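Review: the Fendance open day, Trostthorpe

Rating: three and a half out of five, with the half going to the parking

I have been to enough robot open days to have a routine. You get a lanyard, you get a tote bag you didn't want, and you stand behind a rope while something orange throws a car door around at a speed chosen to make you feel slow. Fendance does it differently. They sell one arm, on one cart, to people who run ordinary offices and small labs, and on November 5, 2022 they opened their building in Trostthorpe to anyone who had filled in a web form. I had filled it in back in June and forgotten, so the reminder email came as news.

The product is called the Halter. It is a single arm with a two-fingered gripper, sold for light fetching and placing, and the pitch is that you can teach it a job in one morning without hiring anyone. I went to find out how long a morning is.

Tanner Poirier ran the demo I signed up for. He is the sort of presenter who tells you what could go wrong before he presses anything, and I warmed to him for it. The demo was held in the copy room. I had pictured a hall with lights and perhaps some fog. We got the mail slots, the big copier and the cabinets where the spare toner presumably lives, and about as much standing room as you'd expect. Visitors went in four at a time. The rest of us waited in the hall and read the fire evacuation plan, which is thorough.

The job of the day was to pick up a mug and put it down somewhere else. I know. I drove 157 miles for this, and I own several mugs that I move myself. But a mug is a fair test for a gripper with two fingers. It's round, it's smooth, and it has a handle that gets in the way from one side and helps from the other. Poirier let each of us choose where the handle pointed before the arm came over.

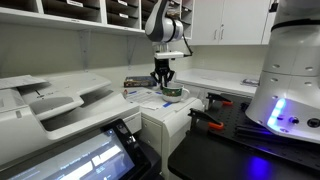 The approach is the part they have clearly worked on. The arm comes down from overhead with its fingers already apart, slows well before it needs to, and then pauses for what I can only call a moment of thought. On our first run it closed on the body of the mug and lifted without fuss. On the second, with the handle turned by the man next to me (a dentist, and a cruel one), it nudged the handle, stopped, and asked for help on the tablet. Poirier said he'd take a stop over a shove any day. So would my kitchen floor.

Third run, fine. Fourth run, fine, but slow enough that somebody behind me finished a granola bar.

Then we got to teach it. You hold the wrist and walk the arm through the motion by hand, tapping the tablet at each spot you want it to remember. This took me 59 minutes from a cold start to a run I would show another person, and a good part of that went on one waypoint I had put slightly too low. The tablet told me it was too low. It told me in a message reading "Target depth review suggested," and I took that for a general remark and pressed OK. If Fendance is reading, "too low" is two words and both are free.

The force you need at the wrist is about right. I've pushed arms that felt like moving a fridge, and one years ago at a Sveinbjörnsson show that swung off like a garden gate. The Halter sits between the two. My shoulder noticed the next day, but my shoulder notices most things.

Noise: very little. There's a hum when it holds still and a slightly higher hum when it doesn't. You could put it in a room where people work, and they might forgive you by spring.

The manual is 594 pages. I asked whether anyone had read it and was introduced to Helmut Ruppert, who wrote it. He was perfectly nice about the question. He also showed me that the first chapter is a stand-alone quick start, and it's good, with short sentences and drawings in the right places. They should print that chapter by itself and keep the rest in a drawer.

Less good: the price talk. Nobody on the floor would give a number for the arm. They would give one for the yearly support plan, some 2,000 dollars, and they said it brightly, the way a waiter tells you about the bread. You find out the rest after a call with sales. I've booked mine and expect to be asked about my growth goals.

Also less good, lunch. The wraps ran out before the second group had been through, and the coffee came from an urn on the far side of the building, operated by hand.

Would I go again? Yes, and I'd book the first slot. Ask for the teaching session when you register, as the form hides it under "Other interests." Wear flat shoes. If you're shopping for one of these, bring the awkward object from your own workplace and ask them to try it. They said yes to everyone I saw ask, including the dentist, who had brought a jaw.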